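Section 3: Planning and Budgeting Your Two-Arm Home Setup

Read this section before you order anything. A little planning goes a long way here, and it's a fun part of the project (you get to walk through a house and look at every room the way a robot would!). The steps cover floor tools, finger tape, cables, and the first-year budget sheet for the Kaseo two-arm kit.

3.1 Choose the hand tools first

1. List the chores you want in the first month. Sweeping is a great starter.
2. Pick tools with long handles. A molded handle with a hook end gives the fingers something firm to close on.
3. Measure each handle at the spot where it will be held, and write the number on the budget sheet.
4. Buy two of every tool. Ordinary household ones are fine.
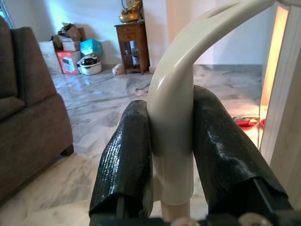 Kaseo Setup Guide, Home Edition
By the Brurnness Documentation Desk
Updated July 21, 2025

A curved plastic handle like the one between these fingers is smooth and glossy, so put finger tape on your list from day one. We love a textured black tape. It wrinkles as it's wrapped around the finger, and that's fine as long as the edges stay down.

Note: Tape is a consumable. Enter it under Supplies, not Equipment, or your yearly total will come out wrong.

3.2 Fill in the budget sheet

5. Enter the base kit on line 1. Our sample sheet uses $3547.
6. Enter spare fingers and fasteners on line 2. The sample has $292 for a full set.
7. Enter tools and tape on line 3. The sample has $177, with both brooms and both dustpans in it.
8. Add freight on line 4. Carrier crates and Gokley crates are different sizes, so ask for the quote by crate and check it against your front door.
9. Leave line 5 open until the room survey is done.

Caution: Do not order mounts before the room survey. Cut mounts can't be returned.

3.3 Survey the rooms

10. Walk the whole work area with the sheet in hand. Mark stairs, metal trim strips, sofa legs, and any cable lying on the floor.
11. Look at the floor in daylight. Polished marble throws back a lot of glare near a window, and you may want to price a curtain.
12. Mark where the arms will work and allow 12 inches of extra room past the longest handle.
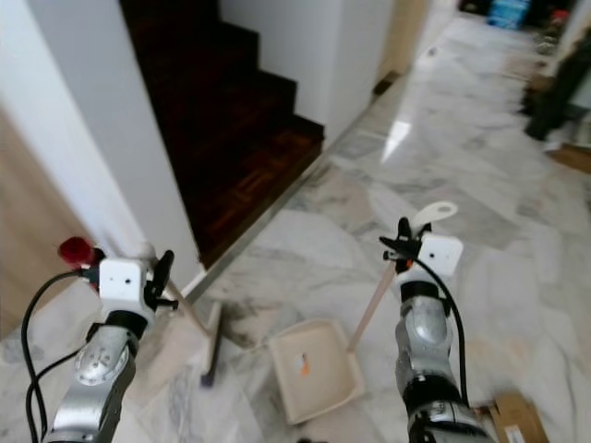

Figure 3-2. Broom in the left gripper, dustpan in the right, beside the bottom step.

Sweeping next to a staircase makes a terrific test spot, with an edge to follow and open floor on the other side. Allow slack in the wrist cables on both arms when you work out cable lengths, and add the extra to line 5.

Caution: Keep the base on level floor at all times. Mark the bottom step as a stop line on your survey.

Note: Kits ordered before June use the older cable set. See Section 7 for lengths.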